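Warcombe Furniture Painting & Refinishing
Frequently asked questions

Updated October 17, 2021. Prices at the bottom. If it isn't on here, ring or use the form. Please read the bit on collection first, it's what most people ring up for.

BEFORE YOU BOOK

What do you take on?

Small and middling wooden furniture. Chests of drawers, bedside cabinets, desks, bureaus, chairs without upholstery, blanket boxes, desktop drawers, the odd bookcase. Stripping, sanding, oiling, waxing, varnish, paint. Loose joints reglued if it's straightforward.

What don't you take on?

Kitchens. Doors (we did do doors, we've stopped). Anything upholstered. Pianos. Garden furniture that's been out all winter. Anything with live woodworm, it can't come through the door, get it treated and then ring us.

Can you tell me what my piece is worth?

No. Not valuers. If you think it might be worth something, ask an auction house before anybody puts a scraper near it. We've turned work away for this reason and will do again.

Do you need to see it first?

Photos will usually do. One of the whole thing, one of the top, one of the worst damage. Daylight, no flash. Put a tape measure next to it or send measurements seperately. For veneer we might still ask you to bring it in.

How do I know if mine is veneer?

Pull a drawer out and look at the edge of the drawer front. If the grain carries on over the edge and round, likely solid. If there's a thin line with a different wood behind it, veneer. Underside of the top is another good place to look. Not sure, send a photo of the edge.

Is veneer a problem?

Not a problem, just slower. Can't be sanded hard. Old veneer can be thick and forgiving, modern stuff is very thin and you go through it in a few passes. Bubbles and lifted corners can often be put down again with glue and weight. Missing bits we patch, and a patch will show if you look for it.

COLLECTION AND DELIVERY

Do you collect?

Yes, within the delivery area. Put your postcode in the form and it tells you. Outside it you can bring the piece yourself or send your own courier. We don't book couriers for you.

What do I have to do beforehand?

Empty it. Every drawer. Take keys out of the locks and tape them inside a drawer, or keep them at home and tell us. Clear the hallway. If it's upstairs, say so when booking, not when the van is outside.

Will one person be enough?

Small pieces, yes. Anything bigger than a desk we send two. No charge for the second person but we need to know.

What if it's damaged in the van?

We put it right. We take photos at your door before loading, and you get a copy by email. Check them the same day please and shout if we've missed a mark.

Can I drop off without an appointment?

No. The workshop often has wet finish on and the doors stay shut. Book a slot, they're free.

THE WORK

How long does it take?

Depends on the queue. The quote gives a start week. Once started, small pieces take a week or so, chests of drawers two to three. Oil finishes need longer to cure than people expect. Damp weather in October slows everthing down.

Can I change my mind on the colour?

Before the first coat, yes, free. After it, you pay for the coat. After the second, it's a new job.

Do you do samples?

Yes, up to three colours on a board. For stains we do the sample on the piece itself, somewhere hidden, as a board of different wood tells you nothing useful.

What paint do you use?

Mostly water-based satin. Mila is our house range for colours, Grekar for the hardwax oil. Tell us if you've got allergies or if it's going in a nursery. You can supply your own paint, but then we can't guarantee how it wears.

Will all the scratches come out?

Surface ones, mostly. Deep ones, no, not without taking off more wood than is sensible. Dark rings from water can go right in. White rings are normally only in the polish and come out easily. Some people like the marks left, so say if you're one of them. We can clean and wax only, cheapest job we do, and plenty of pieces want nothing more.

My drawers stick. Is that included?

Freeing up drawers is included in any full job. Candle wax on the runners first, then a light plane if that fails. Replacing runners is extra.

HANDLES AND FITTINGS

Do you take the handles off?

Always. Bagged and labelled, put back in the same holes. If a screw shears off we replace it and tell you.

Can you fit different handles?

Yes. Measure hole to hole, centre of one screw to centre of the other, and buy handles to match. If the spacing is different we have to fill the old holes and drill new. Under paint you'll never see it. Under oil or clear varnish you will, a bit, even with a good plug. A backplate covers a lot.

Knobs or bars?

Up to you. Bars are easier on a wide drawer and easier for stiff hands. One knob in the middle of a wide drawer tends to make it rack and jam. A white pull on dark wood shows up well if you like contrast, brass is quieter.
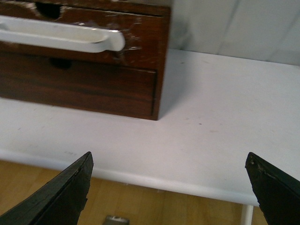 Fitting charge is per handle and covers screws of the right length. The ones that come in the packet are made for kitchen fronts and can be too long or too short for an older drawer. If you've bought handles, send them with the piece, not afterwards, we can't hold a finished job in the racking waiting for a parcel.

Can you clean up old brass?

Light clean, included. Full polish, extra, and think first. A lot of people ask for it shiny and then ring up a month later asking how to dull it down. Lacquered brass needs the lacquer taking off before anything else.

I've lost the key, can you make one?

No. We can take the lock out so you can carry it to a locksmith. Ellis type locks are four screws and easy. Older ones can be pinned in, in which case best left alone.

LOOKING AFTER IT

When can I use it?

Painted: put light things on it after two days. Leave it a fortnight before lamps, vases, tellies. Hardwax oil: the same. Wax: same day, but use mats.

What do I clean it with?

Damp cloth, dry cloth. That's it. No spray polish, the silicone gets in and makes it very hard to refinish later. No kitchen wipes either.

How often should I re-wax?

Once or twice a year on the top, less on the sides. If water stops beading, time to do it. Thin coat, leave ten minutes, buff. Too much goes sticky and picks up dust.

Can it go by a radiator?

Better not. Gap of a hand's width at the very least. Solid wood moves, and dry heat opens the joints and splits panels. Bright sun will fade dark woods too, usualy one side faster than the other, so turn it now and again if you can.

There's a chip in the paint already. What do I do?

Every painted job goes home with a small pot of the colour. Fine brush, two thin coats, don't try and fill it in one. If a patch is peeling, don't touch it up, send us a photo. Peeling within 12 months we fix free.

PRICES AND PAYING

How much?

Guide prices, small van delivery included both ways inside the area:

Clean and wax, small piece: £171
Strip and oil, bedside or similar: £200
Paint, bedside or similar, one colour: £200
Chest of drawers, strip and refinish: from £400

Two colours, stencils, patched veneer, new runners: all quoted on top. Pairs are a bit less than double, ask.

Do you take a deposit?

A quarter when you book. Rest when it's ready, before delivery. Card or bank transfer. No cheques.

What if I cancel?

Full deposit back up to a week before the start date. After that we keep it unless we can fill the slot, and we do try.

How long will you store a finished piece?

Two weeks free. After that there's a weekly charge, as there just isn't the room. If you're moving house and the dates slip, ring us, we'll work something out.

Do you sell furniture as well?

Now and then. Goes on the For Sale page when there is any. We don't buy in or part exchange, sorry.

Still stuck? Contact form is at the top of every page. Replies normally same day, slower when we're out in the van.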